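Home | Brewery | Taproom | Projects | Contact

Fruit Sour Trial: Second Progress Report to the Nillard Small Producers Fund
06/01/2023 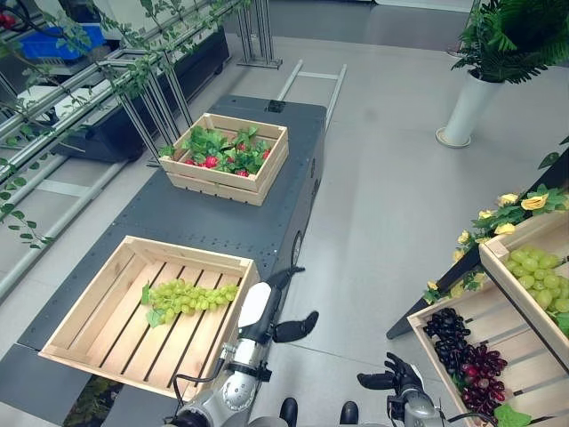 The fund asked for a frank account, so we'll start with the beer we wouldn't sell. The first batch of Relus, our gooseberry sour, was thin and smelt faintly of wet cardboard. We put it down the drain in August and charged the loss to our own account, not to the grant.

Spending to date is £1,277 of the £2,000 awarded. Most of it went on the second-hand tank and the hire of a pH meter. We have run six batches out of the 16 planned, so we are behind. The tank arrived with a perished door seal and the replacement was the wrong size.

Gouveia, the plum version, is better. Tasters at the taproom liked it, but they were drinking it free and we don't put much weight on that. Two pubs have asked for a cask. Neither has placed an order.

We remain doubtful about the Sisteck yeast. The supplier promised a clean, sharp finish in half the usual time. Our batches took nearly as long as the old method and two of them stalled. It may be our temperature control. It may be the yeast. We will run both side by side before buying any more.

Sixteen batches by the end of the grant now looks unlikely, and we would sooner do fewer and keep proper notes. Please let us know if the fund would accept a lower number. The remaining money is set aside for bottles, labels and lab tests.

Recent items
First progress report: fruit sour trial
Taproom winter opening hours
Cask returns: a reminder to pubs
Why we stopped making the smoked porter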